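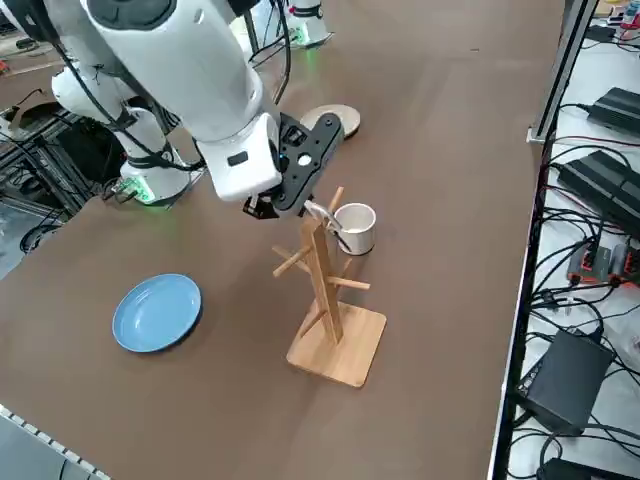

Getting Tea and Coffee Stains Out of Mugs

Brown rings inside a mug are tannin, and dish soap alone won't lift them. Most will come off with things already in the kitchen.

Baking soda

Put 2 teaspoons of baking soda in the damp mug and add a few drops of water to make a paste. Rub it around the inside with a soft cloth, paying attention to the line where the drink usually sits. Rinse well. Light stains come off the first time. Older ones may need a second round.

Vinegar soak

For a mug that has gone brown all over, fill it with equal parts white vinegar and hot water and leave it for 55 minutes. Pour it out, wipe with a sponge, and wash as usual. Don't use vinegar on mugs with metallic trim.

Denture tablets

Drop one in, fill with warm water and leave it overnight. This works well on tall travel mugs that you can't get a hand into. Wash with soap before drinking from it.

Gray marks

Gray scratches are usually metal left behind by spoons. A mild powdered cleanser takes them off. Avoid steel wool, which leaves more of the same and dulls the glaze.

Drying and storing

Let mugs dry completely before they go in a closed cupboard. A mug tree is good for this if the handles fit easily over the pegs. Hang heavy mugs on the low pegs and load opposite sides evenly so it doesn't tip. Wipe a wooden stand with a barely damp cloth and dry it right away. If the pegs feel rough, go over them lightly with 400 grit sandpaper and rub in a little food-safe mineral oil.

Chips and cracks

Throw out any mug with a crack that runs down from the rim, or turn it into a pencil holder. Glue from the craft drawer isn't safe for hot drinks.

Reader tip from Jyoti Joshi: rinse the mug as soon as you finish your tea. I have had the same 3 white mugs for years and hardly ever scrub them.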